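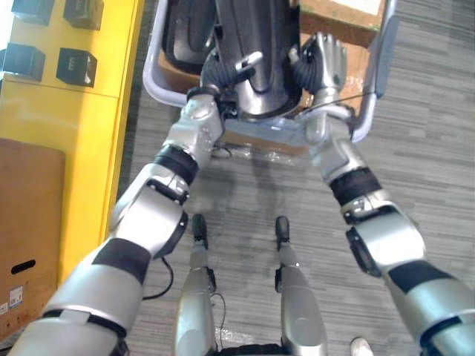 Policy success drops in long tasks, how to report it?

Posted by gradetti_lab, February 2018

We train a humanoid from roughly 190 demonstrations. Single grasps are good, but the full task is weak.

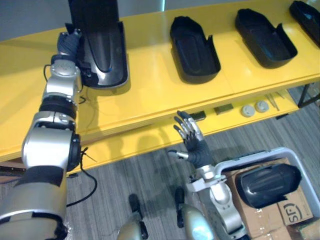 Should I report each stage separately, or only the full run? 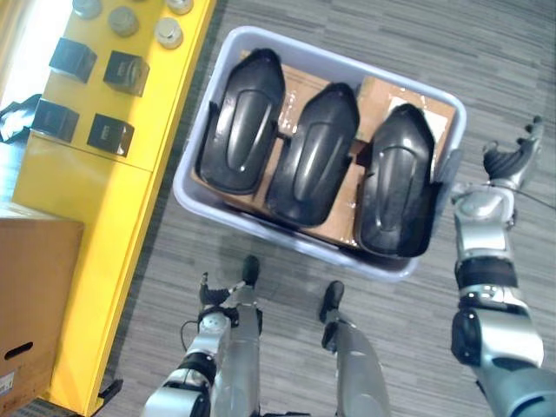 Black molded parts in the bin

prorno
Both. Please give the number of trials too — 5 is too few, 100 is good.

alton5
more data

karunaratne_k
Score every stage given that the stage before it was reached. 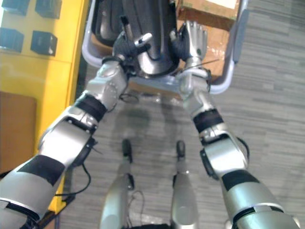

Two-hand holds I would put in their own row, as errors of one arm disturb the other.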